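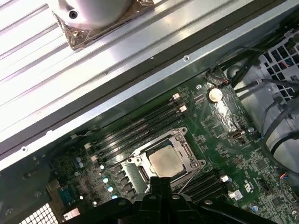
About Fasside

Most advice on small homes comes from people selling storage boxes. We started Fasside in March because we doubted a good deal of it. A fold-down bed doesn't make a studio bigger, and white paint won't fix a bad floor plan.

We look at apartments of up to 498 square feet and say what we'd leave out. Usually that's a lot.

12 shares
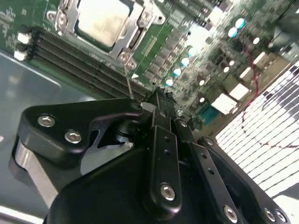
Processor and memory slots on a green motherboard.

Urmila Nautiyal writes most of the room plans. Julián Arrieta checks the prices, and he doesn't trust "budget" as a word. If a shelf costs $50 and sags, we'd skip it.
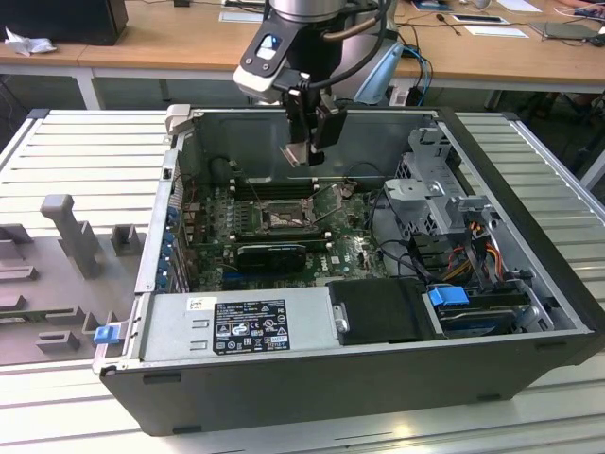 Rodica Ursu wrote to us that we're too hard on sofa beds, and that hers has been fine. Maybe so. We still wouldn't buy one without sleeping on it first.

3 comments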